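第四章 台式计算机主机的内部结构与拆检准备
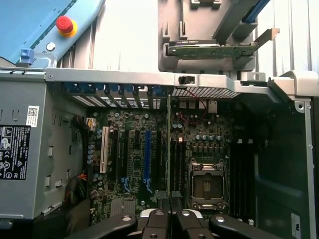

图4-1 机箱开启后的内部俯视:电源、主板与金属横梁

学习目标

学完本章后,学习者应能够说出台式计算机主机内各主要部件的名称与位置;能够依据线缆颜色和接口形状初步判断供电线路;能够在断电条件下完成开箱、检视、记录和复位的全过程;能够按照本书附录所列格式填写《主机拆检登记表》。

建议学时:讲授与示范4学时,实训操作6学时。

本章导言

前三章介绍了计算机的组成原理、常用工具的使用以及实训室的安全规程。自本章起,课程由原理学习转入实物操作。台式计算机的主机结构开放,部件多以螺钉、卡扣和插接方式固定,适合作为初学者认识硬件的对象。与便携式计算机相比,其内部空间较大,部件之间界限清楚,拆检中发生误伤的可能性也较小。

本章所用教学主机由克卢鲁马尔(Clurumar)职业培训中心提供。该中心从各合作单位接收退役办公设备,经初检后编号入库,供维修专业各班次使用。现有在册教学主机65台,来源和年代不一,机箱结构也有差别。学习者在实训中遇到的主机与图4-1不完全一致时,应以实物为准,参照本章的识别方法逐项判断,不得机械套用图示位置。

本章初稿由因马库拉达·普列托执笔,第三节的供电部分由奥雷利奥·奥尔梅多补充,习题由内莉·贝穆德斯审订。

4.1 机箱与框架

机箱是全部部件的支承体,一般由底板、侧板、前面板和后面板构成。部分机箱在内部另设金属横梁,用以增强框架的刚度,并为支架和线缆提供依托。图4-1中的灰色金属横梁几乎贯通左右,右端弯折成盒状支架,支架上开有圆孔和小槽口。横梁中段另有一个黑色小滑块。

拆检时遇有此类横梁,应先查明其固定方式。常见的固定方式有螺钉固定、滑扣固定和铰接固定三种。凡带有滑块、拨片或卡扣的,一律先轻推试探,确认解锁方向后再行施力,严禁撬动。机箱边缘的塑料卡扣年久易脆,图中左侧机箱上沿即有一枚蓝色小卡扣,操作时手掌不得压在此类零件上。

横梁附近常见塑料护罩或支架,其上开有矩形孔槽。护罩的作用因机型而异,有的引导气流,有的托持扩展卡,也有的仅起遮护作用。在未查阅该机型维修手册之前,登记表中只填写“塑料护罩或支架”,不得自行推定用途。

4.2 电源

电源将交流市电转换为主机各部件所需的低压直流电。其外壳通常为金属制成,表面冲有散热孔或槽口,并贴有标签,载明认证标志和警示符号等内容。图4-1左侧的银色部件即为电源,左缘可见黑底白字的认证标签,标签右上方另贴有一枚白色小条码。

阅读标签是检查电源的第一步。学习者应将型号、额定功率、输入电压范围抄入登记表。标签磨损或字迹不清时,在相应栏内注明“不可辨”,不得凭外观估填。条码贴纸多用于生产或资产管理,拆检过程中应予保留。

电源外壳内的电容器在断电后仍可能存有电荷。本课程任何阶段均不要求、也不允许学习者打开电源外壳。需要更换时,应整体拆下,交由指导教师处理。

4.3 供电线缆与接口

电源引出的线缆成束分布,末端接至主板、存储设备及其他部件。在采用通用ATX标准的电源中,黑色为地线,红色为正5伏,黄色为正12伏,橙色为正3.3伏。部分整机厂商采用自有配色和接口定义,因此线色只能作为初步判断的依据,最终应以接口针脚定义和仪表测量结果为准。

图中电源下方、主板旁的空隙处有一束线缆垂下,其中可辨出橙、红、黑三色;靠近主板左上角处有一个白色电源接口,连有彩色导线。拔除此类接口前,应先观察有无锁扣。操作时捏住接口本体,按下锁扣后垂直拔出。拉拽导线会造成端子松脱,属于实训考核中的扣分项目。

线缆拔下后应逐根挂牌。牌上写明主机编号、线缆序号和所接位置,字迹朝外。以教学主机42号为例,其第一根主板供电线应记为“42-供-1”。

4.4 主板与扩展槽位

主板承载处理器、内存及各类接口,是主机内面积最大的电路板。机箱平放、侧板朝上时,主板处于水平状态,便于检视和操作,本章实训一律采用这一放置方式。

沿主板后缘排列的一组挡片对应扩展槽位。图4-1所示主机的挡片为蓝色,位于横梁下方。未安装扩展卡的槽位应保留挡片,以维持机箱内的气流方向并防止异物进入。已拆下的挡片须与螺钉一并存放,不得混用其他机型的零件。

4.5 拆检前的准备

开箱之前,应依次完成下列各项:

(1)关闭主机,拔下电源线及全部外接线缆,按住电源键15秒,释放残余电荷。
(2)清理台面,铺设防静电垫,佩戴防静电腕带并确认接地良好。
(3)核对主机编号与登记表编号。
(4)确认工位急停按钮的位置,按钮周围不得堆放工具或零件。
(5)备好螺钉盒、标签牌和记录用笔。
(6)经指导教师检查签字后,方可开启侧板。

以上各项由同组两名学习者共同完成,一人操作,一人核对并记录,下一轮实训时互换。

案例 瓦尔图利科维修站的登记制度

瓦尔图利科(Waltulico)维修站承接学校和公共机构的台式计算机维护业务。该站早期没有统一的拆检登记表,技术人员各自记录,复装时多次出现线缆错接和螺钉遗失。后由科瓦东加·加里多主持修订作业流程,规定每台主机开箱后先检视、后动手,并对每根拔下的线缆挂牌编号。新流程试行期间共处理主机242台,复装后一次通电成功的占九成以上。站方在总结中指出,登记所费时间有限,而返工所费时间往往数倍于此。

思考与讨论

1. 为什么线缆颜色不能作为判断电压的唯一依据?试结合第4.3节说明。
2. 若电源标签部分脱落,登记表应如何填写?由谁决定该电源能否继续使用?
3. 瓦尔图利科维修站的做法中,哪些环节可以直接用于本校实训室,哪些需要调整?

下一节将以内存和扩展卡为对象,进行首次拆装练习。请学习者提前阅读附录二,并自备登记表一份。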